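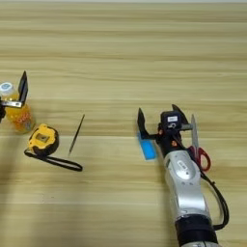 Can I keep my family doctor if I move to the cheaper Neveck plan in January?

Only if the office you go to is in the smaller network, and that list is separate from the one for the regular plan. Call the billing desk and give them the full plan name.

porchlight_dee
December 11, 2019
OK, that answers my first question, thanks! Second one. My premium is going up to $1,115 a month for the two of us and I about fell off my chair. The Ponine silver plan is cheaper but the deductible is bigger. Anybody made that switch?

tallgrass
I did, last year. Saved a bit every month, then my husband needed his knee looked at and we paid the first $1,000 out of pocket before lunch. I'd still do it again.

mudhen11
Wouldn't touch it. Ponine dropped the Arnwood clinic with hardly any notice and I spent 4 months getting my records moved. This is what happens when there are two companies left in the whole county — they do what they like.

tallgrass
That was the clinic walking away over rates, not Ponine. My sister-in-law works the front desk there.

mudhen11
Same result for me, I still had to drive farther.

quiet_ledger
You two can blame whoever, the law lets both of them do it. I want the state to put more plans on the exchange. And before anyone yells, I voted against the last bunch who promised that.

porchlight_dee
Ha, not yelling. Does anyone know if Ponine counts the Ichikawa lab as in network? I get bloodwork there every few months.

tallgrass
Mine was covered there, but I'm on bronze. Ask about silver before you sign anything.

porchlight_dee
Will do. On hold with them now — eleven callers ahead of me.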